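Week 5 Handout: Reading a Label Like a Stranger
Intro to Packaging and Everyday Design
Thursday section, 2 p.m.

Hello again. These are my notes from lecture, tidied up a bit, with the parts I rushed through filled back in. If you were there you can skim. If you weren't, read the whole thing before you start the homework, because the homework leans on the section about order pretty hard.

Where we left off

Last time we talked about boxes, and I got carried away with cereal and never made it to labels. So this week is labels. By a label I mean anything printed that gets wrapped, stuck or shrunk onto a container that would otherwise be plain. A printed carton doesn't count for now (we can argue about it later, and I'm sure a few of you want to).

The main idea is simple. A label is read by people who aren't trying to read it. They're walking, they're talking to a kid, they're looking for the thing two shelves down. You have a very short time and a small piece of paper or film. I keep wanting to put a number of seconds on that and I'm not going to, since every book I own gives a different one.

The order things arrive in

When I look at a package from across a store, things come to me in an order. First color. Then the big shape, so tall or squat, round or boxy. Then any picture. Then the biggest words. Then, if I've walked over and picked it up, the small words.

Most beginners design in exactly the opposite direction. They start with the small words because that's what the client emailed them, and then they look for a place to put the color. I did this for years! My first paid job was a jam label for a little company called Pristeck, and I spent a week on the ingredients panel. It was a gorgeous ingredients panel. From six feet away the jar looked like a gray smudge with a lid.

So for the homework I want you to work in the order the eye works. Color first, on its own, as plain blocks. Then shape. Then picture. Words go in last, and yes, I will ask to see the blocks.

Color blocks

Take a sheet of paper, draw the outline of your label, and fill it with two colors. Only two. Pin it to a wall and go stand at the other end of the room. If you can still tell where one color stops and the other starts, keep it. If they melt together, one of them needs to be lighter or darker.

People usually try to fix a weak pair by changing the hue (a redder red, a greener green). Try changing how light or dark it is before you do that. Squinting helps a lot. You'll look silly and it works.

The edge between the two colors matters too. A straight edge across the middle feels calm and a little stiff. A slanted one moves. A curved one moves too, but softer, and it gives you a natural place to park a logo. Watch out for putting your logo right on the boundary, though, unless it has its own background. Dark lettering that reads well on the light half can vanish on the dark half.

The wrap problem

Flat artwork lies to you. On your screen the label is a long rectangle and you can see the entire thing at once. On a jar or a bottle, a shopper sees a good deal less than half of it, and the part near the sides is turning away from them the whole time.

There's a test for this and it takes five minutes. Print your label at full size, tape it around something of the right thickness, put it on a table and sit down in front of it. Don't turn it. Write down every word you can read in full. If the name of the product isn't on your list, the name is too wide, or it's in the wrong spot, or both.

You have three fixes, and I'd try them in this order:

Make the name narrower by stacking it on two lines.

Repeat the name on the back, so whichever way the thing gets shelved, there's a full one facing out.

Let it wrap on purpose. This one's risky but it can be great. If the first few letters or characters are big enough, and people already know the brand, they'll finish the word in their heads. A brand new product doesn't get that favor.

I had a student project a while back, a pretend soda called Eze, where the name was so short it fit on the front of everything. Lucky. Then the group decided to add a slogan and made it longer than the can was wide. Please don't do that.

Two scripts on one label

Several of you asked about this after class and I only gave you half an answer, so let me try again.

When a label carries a name in two writing systems, somebody has to decide which one is in charge. You can make them equal, but equal is hard. They compete, and the shopper's eye bounces back and forth. It's usually clearer to make one big and let the other sit under it or beside it at a smaller size.

Which one goes big depends on who's buying. Write that down at the top of your page before you draw anything: who is buying this, and what do they read? A label for the home market and a label for export can share every single element and still need a different arrangement.

A few practical bits. Chinese characters each fill up something close to a square, so a name of only two or three of them can be set very large and still stay compact. Latin letters make a longer, thinner strip. If you match them by height, the Latin name will often look weaker. If you match them by width, it may end up tiny. Do it by eye, print it, look again. Also check that you haven't used a font that fakes the other script badly. Borrow a reader of that language and ask them whether it looks right. Buy them lunch. 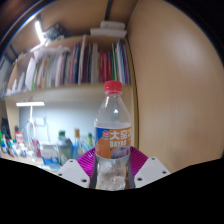 Caps and other free color

The cap is part of the design even if you aren't the one choosing it. I've seen lovely labels ruined by whatever cap the bottler had in the warehouse that month. Ask early. If you can pick, you have two sensible choices: match a color that's already on the label, so the whole thing feels planned, or choose one with strong contrast so it works like a little flag on top.

Clear containers give you another color to think about, namely whatever's inside. Full and empty are two different designs. Mock up both, please, because someone is going to leave yours half finished on a desk.

What it costs (the short version)

I promised I'd say something about money. I'll use the numbers from a hot sauce job I did for a shop in Kundthorpe, because I still have the invoice and it's an honest one. The order was for 3,000 labels. The printing came to 684 dollars, and then there was an extra charge of 80 dollars for a second proof, which was completely my fault. I'd left the bar code sitting on a dark background and it wouldn't scan.

They also threw away roughly 300 labels getting the machine lined up at the start. That's normal. Always order extra, and tell your client up front that you're doing it, or you'll have a very awkward phone call later.

Homework

Bring these to the next class, on paper:

One two-color block study, full size.

The same study with a picture added and still no words.

A finished label for a drink called Piter. You decide what kind of drink it is and who buys it. It has to carry the name in two scripts. If you don't read a second script, come see me and we'll find you some help.

The taped-up version on a real bottle or jar, plus your list of the words you could read without turning it.

Don't spend money on fancy printing. Office paper and clear tape are fine, and crooked is fine too. I'm looking at your decisions.

Reading for next week is the packet on warning labels and small print. It's dry but it's short, and we'll need the part on minimum type sizes for the October project. My office hours are the same as always, right after section, and if the door's closed just knock.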